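Kitchen Curtains, Round Two

2002-06-03

Hello again from the sewing room! I promised last time that I'd get to the curtain question, and so many of you wrote in about it that I'm giving it the whole item this month. The quilted potholders will have to wait until July.

Fruit prints are back, in case you haven't been in a fabric store lately. Apples especially.

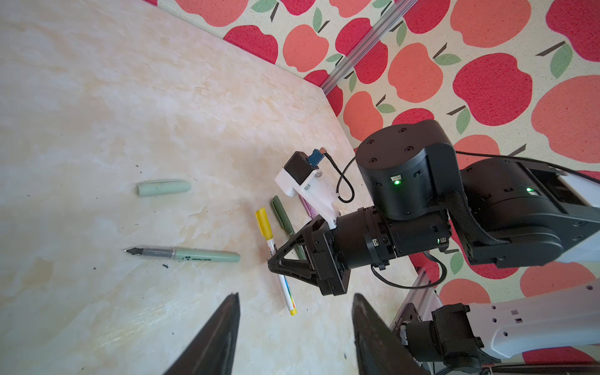
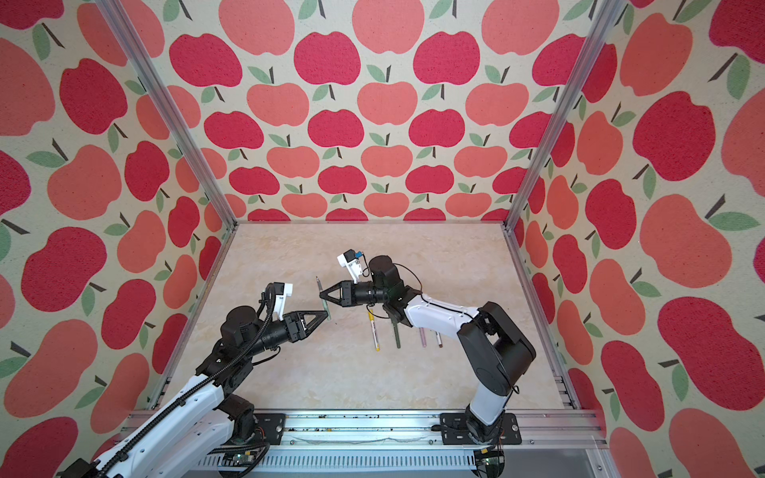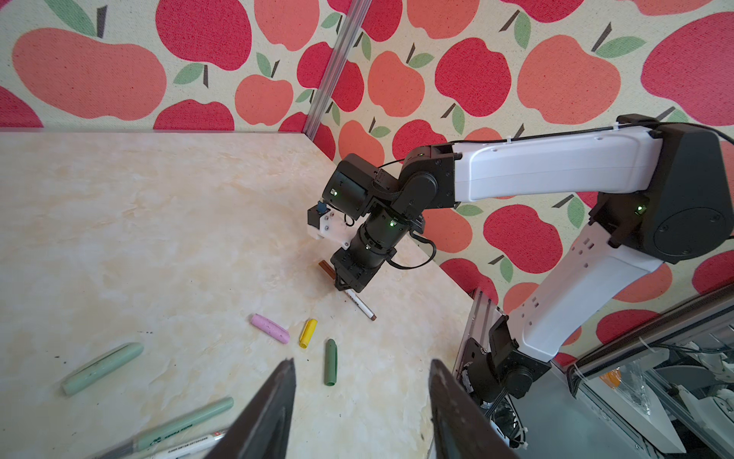 Apples in two reds, with the little leaves, on a cream ground.

So, curtains. I made my first set for the kitchen when we moved in, and I made every mistake there is. I bought the exact width of the window (no fullness at all, they hung like two dish towels), I skipped the prewash, and I cut the second panel without looking to see where the pattern fell. One side had whole pears at the top and the other side had the bottom halves of pears. I lived with those curtains for six years. I got so I could drink my coffee facing the other way.

This spring I finally did it over, and I want to go through what I did differently while it's fresh.

First, fullness. For a plain gathered curtain you want the fabric to be twice as wide as the rod. You can get away with one and a half times if the fabric is heavy or the print is large and you'd like people to see it. My window takes a 66 inch rod, so I was looking at a lot of fabric, and I stood in the aisle at Humel with the calculator for so long that the clerk brought me a stool. Very nice store, by the way. The remnant bin is by the back door and it's worth the walk.

Second, the repeat. This is the part I'd never paid attention to. The repeat is the distance from one apple (or pear, or rooster) to the next one just like it going up the cloth, and every panel has to start at the same spot in it. Mine had an 18 inch repeat, much bigger than I'd guessed from looking at it. So you work out your cut length with the hems, then round up to the next full repeat, and that's what you buy for each panel. Yes, there's waste. I got two chair pads and a bread cloth out of mine, and I still have a strip I can't bring myself to throw away.

If your print has staggered rows, take a minute with it on the floor before you cut anything. I thought I had found the matching row and I was one row off. The shapes were the same but the colors were switched, and from up close I couldn't tell. I had to climb on a chair and look down at it! I put a safety pin in the center of each fruit I was matching to, and after that it went fine.

Third, wash it. Cotton shrinks. I washed mine warm and dried it on regular, same as I'll be doing from now on, and lost a good bit off the length. Better in June than after they're hemmed. A few of you asked about the Gebru cottons and whether the reds run. I can only tell you about the one piece I had, a cherry print, and I washed it twice with an old white sock in the load. The sock came out slightly pink the first time and white the second. I still wouldn't put it in with your good pillowcases.

For lining I used a plain off-white from Rastance that I had left over from the bedroom. I wasn't going to line them at all, but the kitchen gets afternoon sun and the old pears had gone nearly yellow along one edge. Lining also makes the print look so much brighter in the daytime when the light isn't coming straight through it. Cut the lining a little shorter than the face fabric so it doesn't peek out at the bottom. I do a double hem on both and I do the bottom hem last, after the panels have hung on the rod for a couple of days. Cotton drops some. My mother hemmed hers hanging in the window, on her knees, with pins in her mouth, and I used to think she was just being stubborn.

Thread: I went through a spool of 500 yards of Clasix all-purpose in cream and had to start a second one, which surprised me. The gathering eats it up.

Now for tiebacks. I made a pair, hated them, and took them off. If anybody has a tieback pattern that doesn't look like a bathrobe belt, please send it to me and I'll print it.

One more thing, for the reader who asked whether she could use a bedsheet. Sure you can! A flat sheet is a great big piece of cloth for the money, and the wide top hem is already the right size for a rod pocket. Just check that the print runs the direction you want before you open the package.

Back issues with the valance instructions are still available if you missed them, just drop me a note with your mailing address.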